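Paint keeps rubbing off the inside of a metal bin - repaint or leave it?
Home > Workshop & Storage > Metal and Paint

Josiane Fleury
Hi all! I have a big gray metal bin that I use for sorting returns for my little mail-order thing (mostly small stuff in plastic packaging, nothing heavy). I gave the inside two coats of Hilteo enamel in the spring and it looked so nice, and now the lower half of the walls is all scuffed and flaky and I keep finding tiny paint chips in with the packages. It's driving me nuts. I already sanded and touched it up once and it lasted 11 days. Is there a tougher paint, or do I need to prime it, or should I just give up on paint? The bin lives indoors and stays dry. I don't care much how it looks, I just don't want chips on things I'm sending back out.

Sylvain Leblanc
Did you prime it? You didn't say. Enamel straight onto smooth metal peels, I learned that one on a set of lockers. Take it back to bare metal wherever it's flaking, scuff up everything else with a gray pad, wipe it down with solvent, then a self-etching primer, then your color. And let it cure! I used mine after 24 hours the first time and had to start all over. The can should give you a cure time, and it'll be longer than the time to touch.
Also, if you don't know how old the original paint is, test it for lead before you sand anything. I should have put that first.

asness81
just line it with cardboard lol

Josiane Fleury
No primer, oops. And yes, the old paint is a mystery, so I'll pick up a test kit. Cardboard was my first try - it slid around and the small packages went under it.

ramalho_bins
I'd stop painting the bottom altogether. Strip it, leave it bare, and only keep paint on the walls if you like it there. Bare metal gets scratched and cloudy but there's no paint on it to flake, and indoors a wipe-down now and then has been plenty for me. Then clean up the loose edges on the walls and vacuum before you put anything back in.
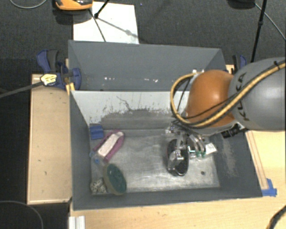

Skinmont, 29 Dec 2021
Bare floor, painted walls. The swirls and fine scratches in the metal don't bother me, and clear packages like the one on the right sit on it just fine. The wall behind is the ugly part, all worn along its lower half with a ragged edge to the scuffing. Feather an edge like that with fine paper before you prime, or you'll see the ridge right through the new coat.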